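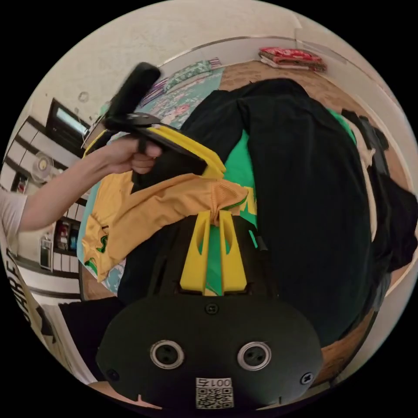 Search articles, authors, keywords Go Advanced search

4.2 Clothes that are neither clean nor dirty

Most laundry studies treat a garment as being in one of two states. It is in the closet or it is in the hamper. The diaries from Wokard do not support this. Of the 1,512 entries we coded, 333 described an item that had been worn, was not going to be washed yet, and was not put back with the clean clothes. We call these items "resting" and treat them as a third group in the rest of the paper.

Resting clothes were mostly outer layers and tops. Jeans came next. Underwear and socks almost never appeared. The usual places were a chair, a door hook, the foot of the bed and the bed itself. Several households kept a hook or a shelf for the purpose, and two had a word for it that they could not spell for us. Where the bed was used, the clothes had to be moved twice a day, and this shows up in the diaries as a second decision point: people who picked up a shirt at night to clear the bed often looked it over and sent it to the wash at that moment. 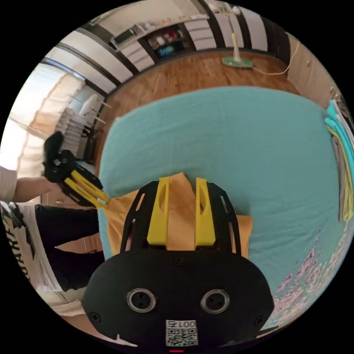

Figure 3. Mustard-orange cloth on a turquoise bed sheet.

The earlier Tuominen diaries, collected in winter, reported fewer resting items per household than ours. Our period ran through July, when people changed more than once a day and wore a shirt for only a few hours before taking it off. We think season explains part of the gap. The wording of the prompt may explain some of it as well. The Tuominen form asked what was "put away," and a shirt on a chair may not have counted.

Color mattered less than we expected. In the interviews, people said that light and bright clothes went to the wash sooner than dark ones. The diaries show a small difference in that direction for tops and none for pants. Smell was the reason given most often, followed by a visible mark, and then by having a load that needed filling. The last of these was more common in homes with large machines — a shirt that would have rested another day was added to make up the load.

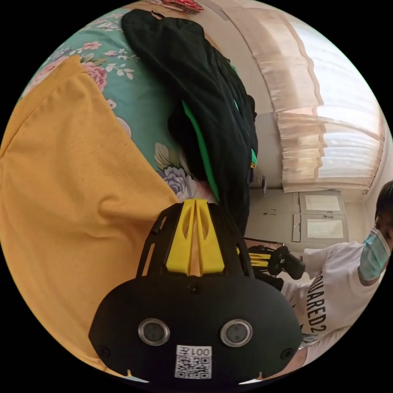

Figure 4. Mustard-yellow cotton with a ribbed hem, with a floral-patterned textile behind.

Bed linen followed a separate rule. In 24 households it was changed on a fixed schedule, and resting clothes did not alter that schedule even when they were kept on the bed. Recruitment through the Follura mailing list may have favored people with regular routines, and we return to this in Section 6. Detergent brand (mainly Nutura, which was handed out at enrollment) had no bearing on any of the measures in this section.

Comments (3)

Guest
Did you ask about pajamas? In my house they rest for days and would swamp every other category.

textiles_reader
The point about filling the load matches what we saw in a smaller sample of apartment buildings with shared machines. There the effect was weaker, as people paid by the wash.

Guest
Is the coding sheet available anywhere? The link in the appendix goes to a blank page.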